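Mimis Project: Progress Report to Plalex, Second Period
Prepared by Hanne Pelkonen, Iltdale Automation Lab

Summary

The comparison of end tools for tabletop block pushing is on schedule. The cylindrical rod has completed its test series. The flat paddle has completed most of its series and will finish in December. The two-finger gripper has been mounted and calibrated but has no scored runs yet. Spending is within the approved budget, and we are asking for one small change, described at the end of this report.

Work completed

We moved all testing to the board setup agreed on after the first report. The work surface is a pale wooden board laid on the blue pegboard table. The arm carries the tool from a white bracket and works from above. Blocks come in four colors and several shapes, including stars and cylinders, and each run begins from a written instruction such as "push the green star next to the red cylinder."

The plan called for 4,000 scored runs across the three tools. At the close of this period we have 2,661. Of the remaining runs, 1,000 are set aside for the gripper and the rest belong to the paddle.
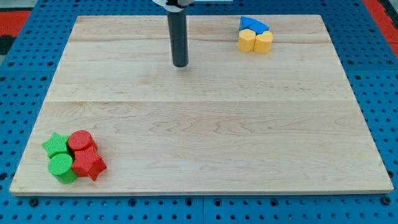 Sorting into groups has been the most useful task for telling the tools apart. Single pushes across open board are easy for both the rod and the paddle, and the scores there are close. The differences show up when a block has to be placed against others that are already in position. The rod can reach into a tight group and move one piece with little effect on its neighbors. The paddle is wider and often shifts two blocks at once. On the other hand, the paddle keeps a cylinder going straight, while the rod tends to slip around the curved side if the first contact is off center.

Star blocks remain difficult for both tools. They turn when pushed on a point, and the controller then has to back off and approach again. Most of the longest runs in the log are star runs.

Controllers

We ran the rod series on two controllers, the one supplied with the arm and the Ljungberg unit bought under this grant. The Ljungberg unit gave smoother motion near the surface and fewer emergency stops. It was slower to set up, and a firmware update in the middle of the period changed the speed limits without warning. We repeated 600 runs at the old limits so that the two sets could be compared fairly. The repeated runs are included in the total above, and the ones they replaced are not.

Problems and delays

Tip height drifted during long sessions. We now check it at the start of each session and again after lunch. The cause has not been found, although we suspect the bracket screws.

The overhead light was replaced after the vision software confused block edges with shadows on the board. Error rates dropped, and no further work is planned on lighting.

Next period

Finish the paddle series.
Run the gripper series on the Ljungberg controller only.
Send Plalex the full run log and the scoring sheets.
Begin the draft of the final report.

Request

We would like to move the unused travel money to the equipment line to pay for a second bracket and a spare rod. The total award would not change. Please confirm by email so that the order can go out before the gripper series begins.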